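Inventory of Flat 17

1. Procedure

The landlord's agent, Cabello, required an inventory before the keys could be returned. The form ran to 18 pages. Edin Dervishi filled it in standing up, in January, with the heating already disconnected.

He had lived in the apartment with Ha-neul Wang for 282 weeks. The form had no field for this. It had fields for condition (good, fair, poor) and a column for remarks, which was limited to one line per item.

Bedroom: fair. Hall: fair. Bathroom: good, one tile replaced at tenant's expense. He initialed each page in the lower right corner and went on to the kitchen, which the form treated as the last room.

2. Kitchen

Sink, stainless steel, double basin. Faucet, chrome. Countertop, white. He entered all three as good. The drying rack was a separate matter. It consisted of steel rods with gray plastic handles and lay across the right basin, where Ha-neul had always kept it. Her position was that a rack on the counter used up space and a rack over the basin used up nothing. His position was that it used up the basin. The question had been open for five years.

The agent's list from the start of the tenancy did not mention a rack. It was therefore tenant's property and had to be removed. 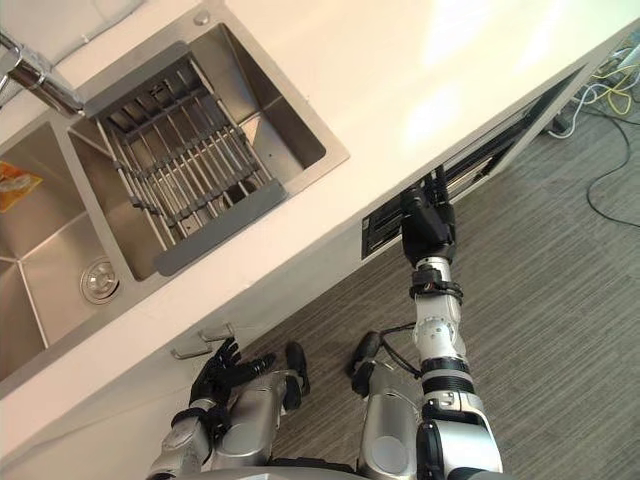 3. Remarks

He called her at 4:40 in the afternoon. She was in Ornby, in the new place, assembling a shelf.

"The rack," he said. "Do you want it?"

"What size is the basin there?"

"I don't have a figure."

"Then measure it."

He had packed the tape measure. He laid the form along the front of the basin instead and marked the width on the back of page 17 with a pen. He read her the result in sheets of paper: one long side and part of a short one.

She was silent for a time. He heard her set down a tool.

"Mine is a single basin," she said. "If the rack goes over it, there is nowhere to wash."

"Correct."

"So it would have to go on the counter."

"Yes."

"Leave it, then."

He wrote "1 drying rack, over right basin" in the remarks column and marked it good. Under "Property of" he put the landlord's name. He initialed the page and tried the faucet once more, then left the keys with the agent at 5:15.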